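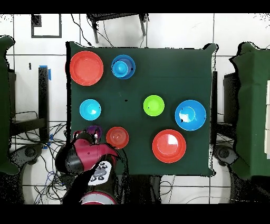 My half of the Hisero project was supposed to be the easy half. Iñaki Carretero had the arm driver and the grasp planner, and I had "everything that makes it stop," which sounded like a weekend of work when we split things up. The task itself is simple enough: clear a table of plastic dishes, one at a time, and stack what can be stacked. We went with bright colors on a dark green cloth so the segmentation would have an easy life, and mostly it does – the lime-green bowl has never given us any trouble at all. The small purple cup is another story. With the gripper hovering over it, a good part of the cup is hidden from the head camera, and that is where our fault lived.

What went wrong

In February 2020 we did our first long session, 103 grasp attempts. On 3 of them the arm came down, touched the cup, and kept pushing. The cloth bunched up, the cup shot out sideways (once all the way onto the tiles!) and the fingers pressed into the table until I hit the stop button. My software stop did nothing any of those times, and I was pretty embarrassed, seeing as it was the one thing I was in charge of.

I blamed the force threshold first and lost two days to it. I lowered it, and then the arm stopped in midair whenever it sped up, so I put it back. Then Iñaki suggested plotting the timestamps next to the force values, and there it was. When the cup got covered, the tracker dropped it and started a new search over the whole image. That search hogged the processor, and my force check, which ran in the same loop, sat waiting for it. The longest gap was 70 milliseconds. The arm can travel plenty far in that time when it's already on its way down.

What we changed

The force check now runs in its own process and talks to the driver directly. If it doesn't hear a fresh reading for 2 cycles in a row, it stops the arm without asking anybody. We also slowed down the last bit of every descent, and the tracker holds the last known cup position while the gripper is in the way.

I tested it by freezing the tracker on purpose over a foam block, and the arm stopped every time. We haven't repeated the full session yet – that's planned for April, same dishes, same cloth. Iñaki still wants to try a softer set of fingers before then, and I still have to write up the restart procedure, as right now you have to kill the driver by hand after a stop.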